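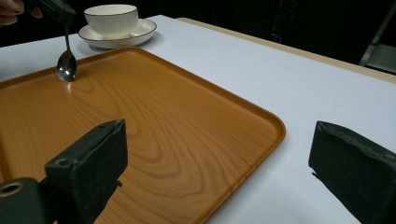 The wood-grain tray and one of the cups at the tea table, Urgate, 21 Oct 2025.

We got to Drulley a little after the doors opened and went straight to the tableware hall, as the glass section was already crowded. Entry was 3 euros and the cloakroom was free.

The Urgate room is at the back. It is set up for serving practice, with white tabletops, trays, teaspoons, and cups on saucers. The tray I liked best is a large one in an orange-brown wood pattern with swirling grain, rounded at the corner, with a low raised rim. It has a glossy finish, and a teaspoon held over it shows up as a soft reflection. The cup standing beyond it is white with a thin dark band at the rim, on a white saucer.

Luuk Van Leeuwen gave the talk, which ran 40 minutes. Most of it was about laying a tray for one person: saucer first, then cup, spoon last, handle toward the guest. He also went over drying spoons by hand so they don't spot. There was time for questions, mainly about scratches.

Van Damme had a stand next door with linens. Zirnska was listed in the program but their table was closed when we went by.

Lunch was soup and bread in the side building. Parking is on the left past the gate and fills up early. The next open day is in May.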